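# Kivotura tabletop start rule

The Kivotura start rule sets how a two-handed robot and its objects are placed before a simulated tabletop task begins. A typical layout has two bowls and a cup, with both hands held over the table.
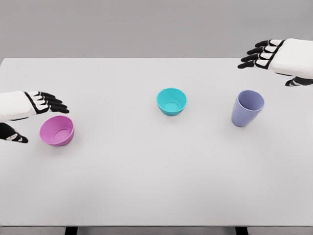 ## Requirements

- Hands start palm-down with fingers extended and touch no object.
- Bowls and cups may be upright or tilted - the pose is logged either way.
- The table holds task objects only.
- Each layout is run 12 times, with a limit of 500 steps per run.

## History

Uriel Olvera drafted the rule at Gosard for stacking tests. The first version had 6 clauses. Two were dropped when Barros adopted it in January. Stetine uses the same text but sets its own step limit.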